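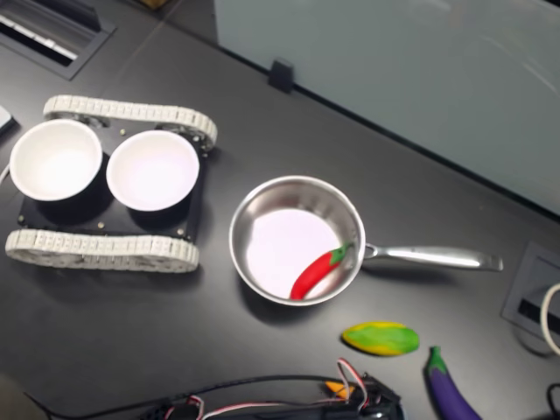 Der Platz in Vustville hatte ein Gefälle von Süd nach Nord, und wer in der zweiten Halbzeit bergab spielte, gewann. So jedenfalls sagten sie es im Vereinsheim, und Yesenia Sandoval hatte es in den sieben Jahren, in denen sie für das Blatt über den Verein schrieb, nie geglaubt. Sie hatte einmal in den Spielberichten nachgesehen. Bergab, bergauf, es kam aufs Gleiche heraus. Verloren wurde in beide Richtungen.

An diesem Donnerstag kam Breston. Nachholspiel, Februar, Flutlicht an vier Masten, von denen einer summte. 343 zahlende Zuschauer, las der Sprecher vom Zettel, und Yesenia schrieb die Zahl auf und setzte ein Fragezeichen dahinter. Auf der Gegengerade standen die Leute so weit auseinander, dass jeder seinen eigenen Pfosten zum Anlehnen hatte.

»Der Neue spielt von Anfang an«, sagte Cillian Mac Mathúna und schob ihr den Aufstellungsbogen hin. Er machte beim Verein die Presse, den Ordnungsdienst und in der Halbzeit die Musik.

»Ventura?«

»Leobardo Ventura. Hat in Zavala getroffen, wie er wollte.«

»In der Vorbereitung.«

»Tor ist Tor.«

Sie sagte nichts dazu. Im Herbst hatte es einen aus Plomel gegeben, der auch getroffen hatte, wie er wollte, und der dann bis Weihnachten mit dem Rücken zum Tor stand und auf Flanken wartete, die keiner schlug. Davor einen Linksfuß, dessen Name auf dem Mannschaftsfoto noch falsch geschrieben war, als er schon wieder weg war. Für jeden hatte Villaseñor, der Trainer, denselben Satz gehabt: Der Junge hat Hunger. Yesenia hatte den Satz jedes Mal gedruckt. Was sollte sie machen, er hatte ihn ja gesagt.

Breston führte nach einer Ecke. Kopfball, kurzer Pfosten, der Torwart blieb auf der Linie, als hätte man ihn dort abgestellt. Villaseñor trat gegen einen Wasserkasten. Danach geschah lange nichts, was in einen Spielbericht gehört hätte. Ventura lief viel, meistens dahin, wo der Ball eben gewesen war. Einmal rutschte er im Strafraum aus und sah sich nach dem Schiedsrichter um, und sogar die eigene Bank lachte.

In der Pause holte sie sich einen Kaffee und stellte sich zu Audrey-Anne Simard, die früher selbst gespielt hatte und jetzt die Physiotherapie machte.

»Und, was schreibst du?«, fragte Audrey-Anne.

»Dass es kalt war.«

»Er ist besser, als er aussieht.«

»Das hast du über den aus Plomel auch gesagt.«

»Der hatte ein kaputtes Knie. Den habe ich wenigstens nicht für gesund erklärt.« Sie kippte den Rest ihres Kaffees in den Schnee. »Bergab jetzt«, sagte sie und ging.

Der Ausgleich fiel durch einen Freistoß, den jemand abfälschte, vielleicht Ventura, vielleicht ein Verteidiger. Der Sprecher gab das Tor Ventura. Yesenia sah, wie Ventura die Arme hob und dann, schon im Laufen, kurz auf seine Schulter blickte, als müsste er dort nachsehen. Sie schrieb: Eigentor? Dann strich sie das Wort durch und schrieb es noch einmal hin.

Man hatte sich auf das Unentschieden eingerichtet. Die Ersten gingen schon zum Parkplatz, der Schiedsrichter hatte zweimal auf die Uhr geschaut. Da schlug der Torwart einen Abstoß, der viel zu weit geriet, Brestons letzter Mann wollte ihn mit der Brust stoppen und stoppte ihn mit dem Hals, und Ventura, der wieder einmal dort stand, wo niemand ihn brauchte, hielt den Fuß hin. Ein hässliches Tor. Der Ball hoppelte über die Linie und blieb im Matsch stecken, bevor er das Netz erreichte.

2:1. Abpfiff. Cillian brüllte ins Mikrofon, bis es pfiff, und auf der Gegengerade umarmten sich Leute, die den ganzen Abend kein Wort miteinander gewechselt hatten.

Villaseñor kam mit nassen Schuhen zu ihr an die Bande.

»Der Junge hat Hunger«, sagte er.

»Das erste war ein Eigentor, Melquiades.«

»Schreib, was du willst.«

Hinter ihm saß Ventura auf dem umgedrehten Wasserkasten und zog sich die Stutzen herunter. Er hatte sie gehört. Er zuckte mit den Achseln, zeigte auf seine Schulter und dann auf den Rücken des Verteidigers, der gerade im Kabinengang verschwand.

Yesenia klappte den Block wieder auf und suchte den Stift.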